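Cekau Users Board > End Effectors and Sensing > Comparisons

Topic: Ribbed pads and flat pads on the hand-held gripper - request for comments on a comparison procedure

astgate_lab
Posted in July, 9:14 am

Members of the Astgate manipulation group are preparing a comparison of two finger pad types for the Cekau hand-held gripper. The first is the magenta ribbed pad. The second is a flat pad of our own molding, cut to the same outline. The purpose of the comparison is to decide which of the two will be issued to all demonstrators when collection resumes.

The procedure as drafted is as follows. Each demonstrator approaches an upright object on a table, closes on it, lifts it clear, sets it down at a marked point and releases. A trial is scored as a success if the object is standing at the end and has not turned in the grip by more than a quarter of a revolution. The draft calls for 192 trials, divided evenly between the two pads. Objects are a partly filled drinking bottle, a handled mug, a screwdriver and a small cardboard box.

The bottle is the object of greatest concern. It is clear, it is smooth, and its stiffness changes a great deal with the amount of water in it. We have placed it on a table in a large conference hall, with ordinary desk items left where they were, in order that the wrist camera should have a realistic background to work with. 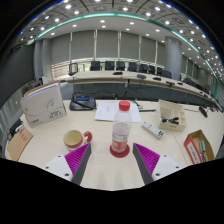 The pads are replaced at the midpoint of the series so that wear does not favor whichever type is tested first. The camera and its mounting are not changed at any time, and the exposure is fixed at the beginning of each session. All trials are recorded and will be scored by a person who has not been told which pad was fitted, to the extent that this can be arranged when the two pads do not look alike.

Comments on the procedure are requested before the first session. We would particularly welcome the views of anyone who has run flat pads on a clear container.

lurham_bench
Posted in July, 10:02 am

Thank you for posting the draft in advance. Lurham ran a smaller comparison of the same kind last year and we would offer two observations.

First, the level of water in the bottle should be stated in the procedure and held constant. In our tests a nearly empty bottle buckled under the pads before it slipped, and a full one slipped before it buckled. A result that mixes the two conditions will be difficult to interpret.

Second, the rule on rotation will be hard to apply to a bottle unless the label is used as the reference. We recommend that the label seam face the operator at the start of each trial.

qv_mattock
Posted in July, 10:40 am

I must disagree with the premise. A hand-held gripper is closed by a person, and a person will squeeze harder on a pad that feels slippery. The comparison will therefore measure the demonstrators at least as much as it measures the pads. If the group wishes to know which pad holds better, the pads should be mounted on an arm with a known closing force. The Yule controller permits this to be set directly, and the whole series could be finished in an afternoon.

astgate_lab
Posted in July, 11:25 am

In reply to lurham_bench: both points are accepted. The water level will be marked on the bottle with a fine line, and the procedure will be amended to refer to the label.

In reply to qv_mattock: the objection is understood, and an arm test is planned for a later stage. The question before us at present is a narrower one. The pads will be used by people, and we need to know which of them gives usable demonstrations in the hands of those people. Should the demonstrators compensate for the flat pad by squeezing harder, that is a finding we would wish to have.

qv_mattock
Posted in July, 11:51 am

It is a finding only if the squeeze is measured. The draft contains no force sensing. As written, a success with a light grip and a success with a crushing grip receive the same score. I would ask that the group at least log finger width at the moment of lift. On a thin-walled bottle the difference between the two will be visible in the width signal.

pallet_jack_6
Posted in July, 1:18 pm

Speaking as one who has had to train on this kind of data, I would support the request for finger width. I would also raise the matter of the surface under the object. On a bare table, the base of a smooth bottle slides when one finger makes contact before the other. The demonstrator then chases it. Those trials are recorded as successes, and the policy learns to chase.

Has the group considered placing a mat under the bottle? A ribbed silicone mat holds the base still while the fingers close. The coaster in the photograph may do the same, but I cannot judge that from here.

astgate_lab
Posted in July, 2:06 pm

A mat has now been added to the setup for consideration. It has a fine ribbed texture and is a bright magenta. We placed it at an angle to the approach direction so that its corners would give the camera a clear reference for position.

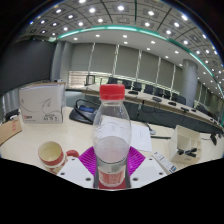
Bottle on the silicone mat, seen from the gripper camera.

Finger width will be logged as requested. The existing recorder already stores it with each video, and the only work required is to extract the value at lift. We are obliged to qv_mattock for pressing the point.

lurham_bench
Posted in July, 2:33 pm

We would advise caution on the color. The mat is magenta and so are the ribbed pads. If finger width is to be recovered from the video at any stage, a segmentation step that relies on pad color may take part of the mat for a pad. We met a similar difficulty with a red tray and lost one full session before the cause was identified.

A gray or black mat of the same texture would avoid the question.

qv_mattock
Posted in July, 2:47 pm

On that matter I agree with Lurham. I do not agree that a mat should be used at all. A bottle in a kitchen or an office does not stand on silicone. If the policy fails when the base slides, the data should include sliding bases, and the demonstrators should be trained to bring both fingers in evenly.

pallet_jack_6
Posted in July, 3:20 pm

It is reasonable to want sliding bases in the final data set. It is less reasonable to want them in a test of pads. The mat removes one source of variation from a comparison that already has several. It can be taken away again once the pad has been chosen.

For reference, our own set holds 2343 demonstrations on mixed surfaces. Failures on bare tables were largely concentrated in the first contact, before the pads were bearing any load. A pad comparison conducted on that surface would have told us very little about the pads.

kestrel_fw
Posted in July, 4:05 pm

May I ask whether the lens is to remain the same for both pads? The view is very wide, and the room curves noticeably toward the edges. With the bottle in the center this is of no consequence. For an object approached from the side it may be, and the mug in particular has a handle that will need to be judged by eye.

astgate_lab
Posted in July, 4:31 pm

The lens remains the same throughout. The calibration file will be published with the recordings. Objects will be placed so that the final approach is central in every trial, and the handle of the mug will face right at the start.

The procedure has been revised in accordance with the comments received:

Water level in the bottle marked and held constant.
Label used as the reference for rotation.
Finger width at lift extracted and reported for every trial, whether successful or not.
Mat used under the bottle in half of the trials for each pad, and omitted in the other half.
Mat to be replaced with one in gray before the first session.
Arm test on the Yule controller, with a fixed closing force, to follow as stage 2.

The division of trials by surface is a compromise and will reduce the number available for each condition. We consider this acceptable. Should the results for the bottle be too close to call, further trials will be added for that object alone.

qv_mattock
Posted in July, 4:58 pm

The revision is an improvement and I withdraw my objection to the mat on those terms. I maintain that stage 2 ought to have been stage 1. I would be willing to supply the arm settings we have used for thin-walled containers, if the group will confirm the pad thickness.

astgate_lab
Posted in July, 5:10 pm

The offer is accepted with thanks. Both pads are being measured again, as the flat set was trimmed after molding, and the thickness will be posted in this topic when the figures have been checked.

lurham_bench
Posted in July, 5:26 pm

Please post the durometer reading as well, if one has been taken.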